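Sizing the Fuel Store Before the Boiler
By Essam Benjelloun

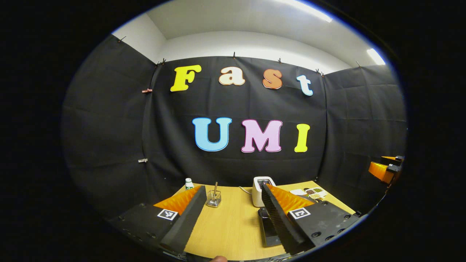
Most containerized pellet plants are specified backwards. The boiler is chosen first and the fuel store gets whatever floor is left. At Bostthorpe, a 300 kW unit was paired with a 4-ton hopper, and in November the site took a delivery every few days.

Castillo, the Onmont firm that drew up the replacement, started with the truck. A full load is 10 tons, so the new store holds 12 - enough to accept a delivery before the last one runs out. The auger was lengthened to suit.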